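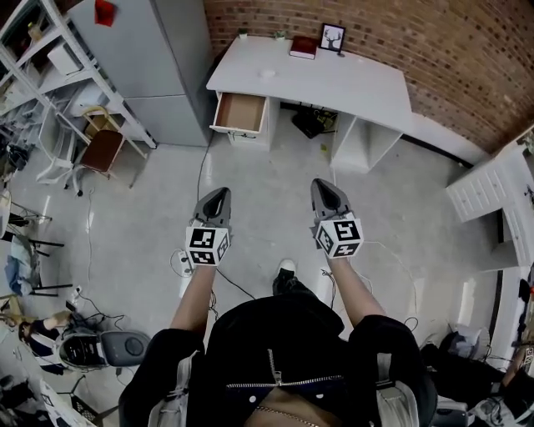
The fault I get asked about more than any other with hand-held grippers is the lazy finger, by which I mean the pair that closes beautifully on one side and comes in a hair late on the other. I had it myself all through June and blamed everything but the real cause (the software, the weather, my own wrists). What you want is for the pointed fingers to close together, the way the left pair does here, and to sit flush at the tips, and you want to check that before you start on a job like shutting a desk drawer, where the tips have to find a narrow edge. If yours meet at the bottom and gape at the top, stop for the day and get out the small screwdriver.

Nine times out of ten it is a screw backing out at the base of one finger. Take the finger off, wipe the old grit out of the seat with a dry cotton swab, and put the screw back with the tiniest dab of removable threadlocker. Let it sit overnight. I know, I know, everybody wants to be up and running by lunch, but I rushed mine and was doing it all over again 2 days later. Svend Egilsson, who taught me most of what I know about small mechanisms, puts a stripe of nail polish across the screw head and the finger so he can see at a glance if anything has crept. I've done the same ever since, in a horrible coral pink that was sitting in the bathroom drawer.

Now for the marker cubes. Keep them clean and keep your thumbs off them! A greasy smudge across one of the black squares can be enough to make the tracking jump, and then you spend an evening hunting for a loose wire that was never loose. I use a barely damp microfiber cloth and no cleaner at all. Window spray made the print on my first Mistgate set go shiny, and shiny is nearly as bad as dirty once a lamp hits it. If a corner of the pattern is scuffed, don't touch it up with a marker pen. Print a fresh one.

The part I feel most strongly about is the floor. Last winter I stepped back from a cabinet with both hands full, eyes on the fingertips, and put my heel down on a power strip. Nothing broke except a plug and my dignity, but I had a bruise for 6 weeks and it could easily have been a good deal worse. You really do stop seeing your own feet when you're working this way. So before you pick anything up, clear the cables from wherever you'll be walking, and push the power strip back against a wall. If a cable has to cross the floor, tape it down along its whole length – just the ends won't do, the middle always lifts. Bags go somewhere else too, straps especially.

Kamonchanok Thepsuriya wrote in to add that long necklaces and jacket cords should be tucked in before you lean over a drawer, and she's quite right. She also keeps a spare pair of fingers in an old mint tin, with the screws taped inside the lid. I've copied that, only my tin used to hold throat lozenges and everything in it still smells of menthol.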